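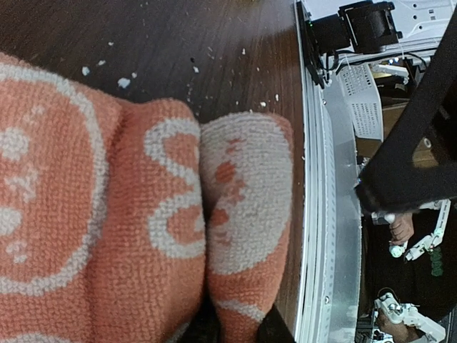

Entry by Čestmír Šindelář
Last revised January 11, 2024

Penrose regrasping

Penrose regrasping is a method in robot learning for the handling of towels, knitwear and other soft fabric by two robot arms. It was developed at the Flulville Institute for Applied Robotics and named after the laboratory wing in which the first experiments were carried out. The method trains a single control policy on human demonstrations recorded from cameras at the wrists of the arms, and gives special weight to the moments at which one gripper lets go of a fabric and takes hold of it again.

Background

Fabric is difficult for robots to handle. A rigid part can be described by its position and orientation, while a towel can fold, bunch and hide its own corners in a very large number of ways. Early systems for folding laundry usually relied on a fixed overhead camera and a planned series of grasps. Such systems worked slowly and tended to fail when a corner lay beneath another layer of cloth.

Learning from demonstration offered a different approach. A person guides the robot through the task, the motion and the camera views are recorded, and a neural network is trained to produce similar motion from similar views. The Flulville group observed that its own early policies moved well through open space but made most of their errors at the point of grasping. The fingers closed too high on a fold, or took in two layers where one was intended.

Method

Demonstrations are collected by teleoperation. The operator moves a pair of small jointed leader arms by hand, and the robot arms follow. Fabrics are placed on a wooden tabletop between the arms in an arbitrary state, and the operator is asked to spread, fold or straighten them. No markers are attached to the cloth.

Each recording is then divided into segments. A segment begins shortly before a gripper opens and ends once the fabric has been held for a set time. These segments, known as regrasps, are sampled more often during training than the rest of the recording. The network receives the wrist views and the joint positions of both arms, and predicts a short sequence of motions for the two arms together.

The use of wrist cameras is central to the method. A crease that is barely visible from above may fill much of the view from the wrist, and the fingertips can be seen in relation to the fold they are about to close on. The drawback is that the overall outline of the fabric is often lost. The policy therefore depends on the view from the second wrist — and on a short memory of recent images — to keep track of the cloth as a whole.

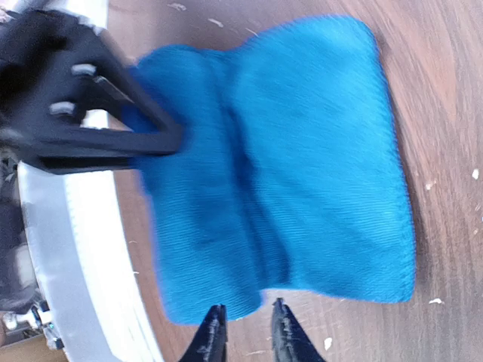 Wrist-camera view of a blue knit cloth, with the other arm's gripper clamped on its left portion.

Training data

The main collection, called Alletti, contains 1,247 demonstrations performed on 12 fabrics. Terry towels and knit cloths make up the larger part of it. Printed and woven designs were included on purpose, as the outline of a motif can be mistaken by a network for the edge of a fold. Recordings in which the operator dropped the fabric and recovered it were kept, and later work at the institute treated them as especially useful.

Results

The method was evaluated in May at a partner laboratory in Flasovport, on a robot of the same design but with a different table and different lighting. Of 394 trials, around two thirds ended with the fabric spread or folded to the required standard. A policy trained on the same data without added weight on regrasps completed fewer than half. The difference was greatest for thick terry towels, where the first grasp was seldom good enough to finish the task.

Limitations

Performance falls sharply on thin, slippery material, which slides out of the fingers before a second grasp can be made. The policy also has no explicit measure of tension and may pull a knit out of shape when both arms hold it. Critics of the method have pointed out that the length of a regrasp segment is chosen by hand, and that results vary considerably with this choice. An extension using force readings from the finger motors is under study at Flasovport.

See also: bimanual manipulation; imitation learning; deformable object handling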